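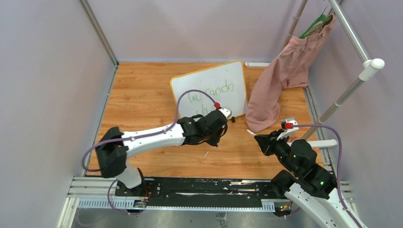 Small whiteboard on a tabletop.

Tanui Word List, version 16

Tanui is a list of short handwritten words and their typed forms. It was made for teachers and for people who study how adults learn to write in a second language. The list has 695 entries. Each entry is one word, written by one learner during an evening class.

Contents

words.csv: the typed word, the intended word, and the learner number
learners.csv: first language, and years of school
notes.txt: remarks of the readers

How the words were read

Two readers, Akinyi Kimaro and Sorin Popescu, typed every word separately. When they did not agree, Beatrice Masanja made the decision. In 30 entries the decision was not possible, and the field "typed" has a question mark. Please do not remove these entries when you count errors.

Known problems

Capital letters were not kept before version 15. Some learners wrote the same word two times, and both are in the list. The letters "u" and "v" are often difficult to separate.

Use

You may use the list for teaching and for research. Please write the version number in your work. Corrections can be sent to Asnakech Wubshet, who keeps the files.

Last change: January 9, 2019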